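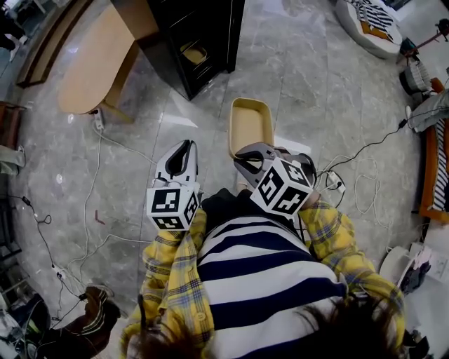

The floor of our living room, and the things that live on it

08/07/2025

241 shares | 44 comments

I have promised for a long time to write about the living room in Costcombe, and each time I wanted to tidy it first. We moved here in March and it is now July, so I think I must stop waiting. It is a room with too many things at the level of the feet.

The tiles were the first thing I didn't like. In Skeria we had wooden boards in every room, a little crooked, and I could walk on them in socks the whole winter. In Costcombe everything is grey tile with a marble pattern. When we came to see the flat I said to myself that I would cover it with a big carpet in the first week. I have looked at many carpets and bought none. Now I am used to the tiles and I even like the light veins in them, and a mop goes over them in five minutes if the floor is free. It is seldom free.

The cables

I will be strict with myself and begin with the worst part. The flat is old and the sockets are where somebody wanted them many years ago, which means one behind the table and one where no person would ever put a lamp. So we have a power strip lying on the floor, and from it the white cables go in loops beside it. There is one black cable that goes off in its own direction, and another white one trails down on the other side of the room, near the table. I have tied them together twice with small ribbons. After some days someone needs a longer piece, the ribbon is opened, and the loops are back.

My plan is to fix the strip to the wall, a hand above the skirting, and to buy one of those long covers that you lay along the edge. I measured the way from the table to the strip and wrote the number on a paper, and then I lost the paper.

The small beige tray

The tray is flat with a raised rim and I am very fond of it. It came from Hinrichs, the household shop near my old work, and it was meant for letters and keys. It has never seen a letter. It stands on the floor most of the day and it takes whatever is small and would otherwise roll under the furniture: screws, pen caps, a button. In the evening I empty it. If I could give only one piece of advice about tidying, it would be to own a tray with a rim and to let it stand where the mess is, also when that place is the floor.

Table and cabinet

The wooden table with the rounded end was bought at Skulo, second-hand, for 40 pounds, and they delivered it to the door but not up the stairs. I wanted a round end very much. In our old room I hit my hip on the same corner for years. The light wood is also kind to a grey floor, in my opinion, and makes it less cold to look at.

The black cabinet beside it is less of a success. The lower part is open and I had imagined nice baskets there, all the same. At present there is a small box in it. I still think the baskets are a good idea, but I want to see them in a shop and touch them before I pay, and the shops here have only very deep ones.

Too many seats

We have more places to sit than people who sit. There is the dark wooden bench along the side, the red-brown chair, the orange chair with the striped black and white cushion, and the white round seat, which has a striped cloth on it nearly always. The stripes were not planned as a set. I only noticed it when I had put the two things at the same side of the room, and now I don't want to separate them.

The trouble with seats is that they become shelves. A cloth is put down for one moment and it stays until the weekend. The bags do the same, only on the floor next to them. I have tried the rule that each seat must be free before dinner, and it works when I am the one who does it.

What comes next

The order of work is this: first the strip on the wall, then the baskets, then the pile of dark things in the corner, which I would prefer not to discuss. The carpet I have moved to next year. If you know a cable cover that holds on tile without drilling, please write it in the comments, I read all of them, even when I answer slowly.

Share this post | 44 comments | 2578 views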